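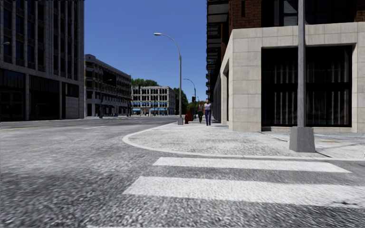 Erkgate bekommt einen Fußwegeplan, und die Nachbarschaft darf mitreden

Wer in Erkgate zu Fuß unterwegs ist, kennt das vermutlich: Man will nur schnell zum Bäcker oder mit dem Enkelkind zur Bücherei, und unterwegs fallen einem gleich mehrere Dinge ein, die man der Stadt schon immer einmal sagen wollte. Die Ampel, die so kurz grün ist, die Bank, die irgendwann verschwunden ist und nie ersetzt wurde, oder die Ecke, an der man mit dem Kinderwagen erst ein Stück zurückgehen muss, um hinüberzukommen. Genau solche Beobachtungen möchte das Stadtteilbüro jetzt sammeln, und zwar möglichst viele davon, denn bis Ende Januar soll der erste Fußwegeplan für das Viertel im Entwurf vorliegen.

Zum Auftakt kamen 67 Anwohnerinnen und Anwohner in den Saal an der Laurer Straße, deutlich mehr, als Stühle bereitstanden, so dass aus dem Nebenraum noch ein paar Klappbänke herübergetragen werden mussten. Die Stimmung war trotzdem gut, es gab Apfelkuchen und sehr starken Kaffee, und an den Tischen mit den großen Stadtteilkarten wurde bis kurz vor 22 Uhr gezeichnet, geklebt und gelegentlich auch ein bisschen gestritten.

Geleitet wird das Vorhaben von Urmas Eglītis vom Planungsbüro Kuleck, der in den vergangenen Wochen mit seinem Team viele Straßen des Viertels abgelaufen ist, manche davon zweimal, morgens und abends. »Ein Gehweg wird meistens erst dann zum Thema, wenn er fehlt oder wenn jemand gestürzt ist«, sagte er bei der Begrüßung. »Ich würde gern schon vorher mit Ihnen darüber sprechen.« Dafür gab es freundlichen Applaus und gleich die erste Wortmeldung aus der hinteren Reihe: Ob man denn auch über die Falschparker vor der Apotheke reden dürfe? Man durfte, und zwar recht ausführlich.
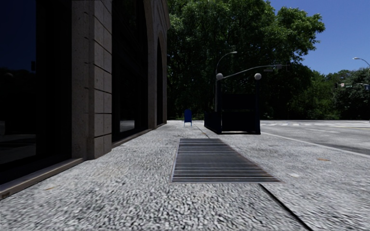 Breiter Gehweg mit eingelassenem Lüftungsgitter, im Hintergrund Bäume.

Untersucht werden in diesem ersten Schritt drei Bereiche: die Umgebung der Grundschule, der Weg vom Eltisplatz zum Bahnhof und die Laurer Straße selbst, die ja für viele Erkgater so etwas wie die gute Stube ist. Für die Bestandsaufnahme und die Beteiligung hat der Stadtteilrat 60 000 Euro bewilligt. Bauarbeiten sind darin noch nicht enthalten, worauf Eglītis an dem Abend mehrfach hinwies. Kleinere Dinge, etwa zusätzliche Bänke oder ein abgesenkter Bordstein, könnten nach seiner Einschätzung aber recht zügig angegangen werden, wenn der Entwurf erst einmal beschlossen ist.

Schon vor der Veranstaltung hatte das Büro einen Fragebogen in die Briefkästen verteilen lassen, und der Rücklauf kann sich sehen lassen: 869 Bögen sind ausgefüllt zurückgekommen, viele mit handschriftlichen Anmerkungen auf der Rückseite und einer sogar mit einer liebevoll kolorierten Skizze des Eltisplatzes. Am häufigsten wünschen sich die Menschen mehr Gelegenheiten zum Ausruhen, gleich danach kommen sicherere Querungen und eine bessere Beleuchtung in den Seitenstraßen. Auch Schatten ist ein großes Thema, gerade bei den Älteren, denen der letzte Sommer noch gut in Erinnerung ist. 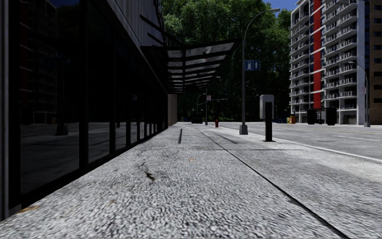

An einem der Tische ging es fast den ganzen Abend um Beläge — ein Thema, das trockener klingt, als es ist. Wer mit Rollator, Rollstuhl oder Koffer unterwegs ist, merkt jeden Absatz, und entsprechend lebhaft wurde über Pflaster, Platten und Beton diskutiert. Beton lässt sich angenehm berollen, hat aber seine Eigenheiten: Eine lange dunkle Dehnungsfuge, wie sie sich hier schräg über den Gehweg zieht, gehört dazu, ein feiner unregelmäßiger Riss im Belag dagegen sollte nach Ansicht der Runde wenigstens notiert und im Auge behalten werden. Eine eigene Spalte dafür ist in der Mängelliste nun vorgesehen.

Wer an dem Abend keine Zeit hatte, kann seine Hinweise weiterhin im Stadtteilbüro abgeben, schriftlich oder einfach im Gespräch, die Tür steht vormittags von 9 bis 12 Uhr offen. Außerdem sind gemeinsame Rundgänge geplant, bei denen Eglītis und sein Team sich die gemeldeten Stellen zeigen lassen wollen. Treffpunkt ist jeweils der Brunnen am Eltisplatz, festes Schuhwerk wird empfohlen, und Hunde dürfen selbstverständlich mit. Die genauen Termine hängen in Kürze im Schaukasten neben der Bücherei aus.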